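# Chapter 6: Learning Handling Tasks from People

In April, the second-year class visited the Mirnance workshop for its annual open day. The visit was led by Margarida Rebelo, who directs the packing study there, and by Florêncio Serrano, who maintains the Zendell arm used in the closing demonstration. The program lasted 150 minutes, and 60 of these were given to work done entirely by hand.

Visitors often expect to see the machine first. At Mirnance the order is reversed – the hand work is shown before the arm is switched on, and students are asked to note where each hand is placed and which surface it touches.

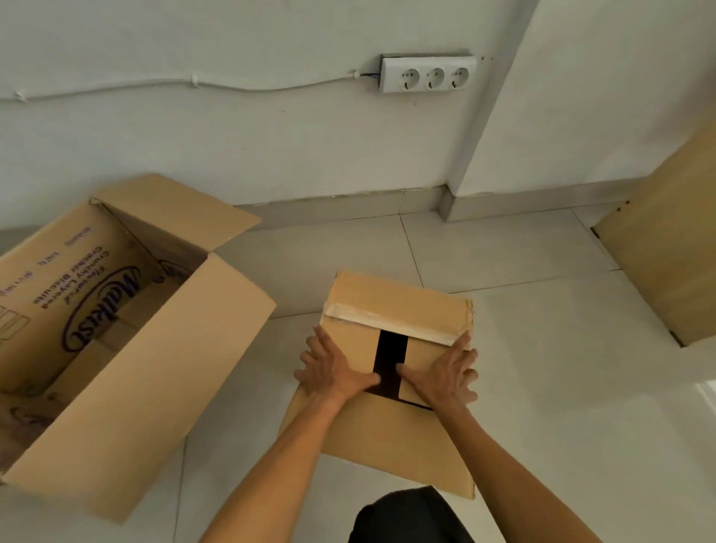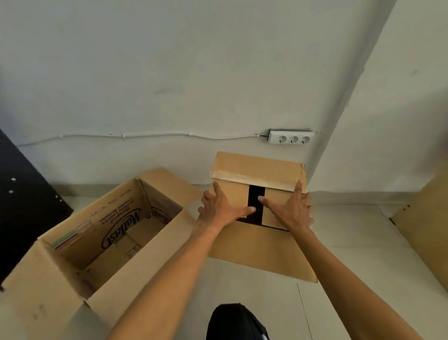
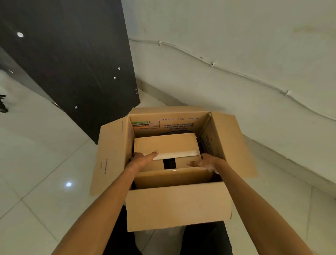

*Figure 6.1. Handling cardboard boxes, seen from the worker's own position.*

The chapter follows the order of the visit. Section 6.1 considers contact with a flat surface, where an open palm spreads force over a wide area. Section 6.2 deals with reaching into a container, where the walls limit the approach of the wrist. Section 6.3 turns to the Zendell arm and the 33 trials recorded in the students' notebooks.

Before reading further, review the terms *grasp*, *contact* and *clearance* in Chapter 5. The notebook tables are reprinted at the end of this chapter.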